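Alper Soylu
25 February 2018

Thread on sorting out the play kitchen. A few people asked after I mentioned it last night, so I'm putting it all in one place. It's long. Mute me if you don't have small kids.

Background: we have two, ages three and five. The play kitchen started as a hand-me-down stove and one pot. Then there were birthdays. Then my sister moved and gave us two shopping bags of the stuff. By Christmas it had its own closet shelf and most of the living room rug.

I did a full count in January before touching anything. 170 pieces. That is food, dishes, pans, utensils and the things that came with sets that I still can't name. It doesn't include the stove.

Of those 170, the kids used maybe a third in the week I watched. The rest got dumped out, walked on and put back by me.

So the goal was to get it down to what they play with, and have it go back in one place in under five minutes at night. I wasn't trying to make it look nice.

Step one was getting it all up off the floor. I tried sorting on the rug and my knees quit before I did. A table is better. You can see everything from above and push pieces around with one hand.

Step two, pull the broken ones. Split plastic, sharp seams, paper labels coming off in strips, anything that has been chewed through. I filled half a grocery bag. I thought I'd get complaints and there were none.

Step three, pull anything small enough to worry about. We have a crawler cousin who visits. There were peas. I don't know who makes play peas or why, but they're gone.

Step four is the one that took the whole afternoon. Put the rest into groups and cut each group down.

My groups were: things you cook in, things you eat off, things you stir or flip with, things you drink from, food, and packages (bottles, boxes, cans). Six groups. If you have more than six you will stop keeping it up.

Cooking first. We had five pans. They fight over the frying pan and ignore the rest, so we kept two frying pans and one pot with a lid. The other pans went in the give-away box.

Utensils. One spatula each, one ladle, one spoon each. We had nine spatulas at one point. Slotted ones are the favorite in our house and I couldn't tell you the reason.

Colander stays. I was ready to let it go, but it gets used as a colander, a hat, a fruit bowl, a boat and a bed for a stuffed mouse. Anything that does five jobs can keep its spot.

Plates and bowls. Four and four. That covers both kids, one parent and one stuffed animal. When a fifth guest comes somebody shares.

A note on real dishes. Some of what we use is ordinary plastic kitchenware and not toys at all. A real colander or a real plate from the grocery store lasts longer than the toy kind and usually costs less. Just check that it doesn't have a sharp rim.

Cups. Keep the ones with a handle a small hand can get around. The tiny teacups look good in the set and then they can't be picked up without tipping. Ours are in the box.

Food was the hard one. I had the kids help, which I would do again, but only for this group. I asked them to make me lunch five times in a row and wrote down what they picked.

They picked fruit. Every time. Banana, strawberry, orange, lime, in that order. Then something in a bottle to squeeze over it. Nobody in this house has ever cooked me a play vegetable.

So fruit stayed, nearly all of it, plus bread, eggs, one cheese and a fish. Two carrots stayed for my own peace of mind. Most of the burger sets left, except the buns, which count as bread.

Doubles: I kept a second one of anything they both reach for. Strawberries, yes. Bananas, one has been enough. 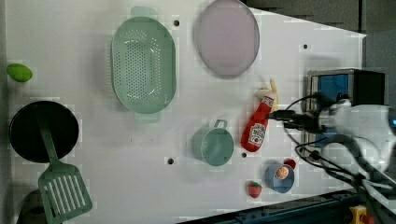
Packages next. Ketchup is the star here. It goes on everything including orange slices. I kept the bottle, a milk carton and two cans. Empty real packages are fine too, but rinse them well and give them a day with the lid off before they go in with the rest.

Where it ended up: 170 down to 64 after the first pass. A couple of things have crept back in since then and I have let them.

Washing. Hard plastic went in the sink with dish soap, warm water and an old toothbrush for the seams. Rinse, then towel, then leave it out overnight. Pieces that are hollow with a small hole in them will hold water for days. Squeeze those or skip the soak and wipe them.

I do not put the food in the dishwasher. I did it once, top rack, and got back a pear with a flat side.

Storage. I had been using one big toy chest and that was the whole problem. If it all goes in one bin, the only way to find a spoon is to tip the bin over.

Now it's three shallow bins. I bought the Flurnholm ones, the low kind without a lid. One for food and packages, one for dishes and cups, one for pans and utensils. The bins sit on the shelf under the stove and the kids can pull them out by themselves.

I had looked at the Nunasholm shelf unit, the one with the nine cubes. It's 105 cm tall, which is too high for the three-year-old to reach the top row, and it would have blocked the heater. If you have the wall for it, it seems solid. We don't.

Labels: I cut pictures out of a grocery flyer and taped them on the front. A strawberry for food, a plate for dishes, a pan for pans. The five-year-old now corrects me when I put the cups in the wrong one.

Night routine. Pans first, they're big and the table clears fast. Then dishes. Food last, and the kids do the food. We time it. The best so far is three minutes. The worst is eleven, and that was a night with cousins.

Give-away box went to Altıntaş, the secondhand place by the bus station. They take play food if it's clean and bagged by type. They won't take stuffed food or anything with batteries. Call first, they were full the first time I went.

What I would do differently. I'd wash before sorting. I did it the other way around and had wet strawberries drying on every flat surface in the kitchen while I was trying to make dinner.

I'd also keep a small box in the closet for a month before giving anything away. We had one request for a missing item – the blue teapot – and it was gone already. We have moved on, mostly.

Someone from the Dadness group asked if it's worth rotating sets. I tried it for two weeks. They asked for the set that was in the closet both weeks. I went back to leaving everything out.

Another question I got was about wood or plastic. We have both. Wood is louder on the floor and nicer in the hand. Plastic washes faster. I wouldn't replace one with the other.

And for the person who asked about magnets and cutting sets with Velcro: the Velcro collects hair. Pick it out with a fine comb. I have two of these sets left and the comb lives in the same bin.

Next is the block situation. I haven't counted those yet. I'm putting it off until the weather is better and I can do it on the porch.

Recent threads
Packing one bag for two kids, overnight
What fits under our sink and what doesn't
The coat hook problem, part 2
Cleaning crayon off a painted door
August at my parents' place: what we brought and didn't use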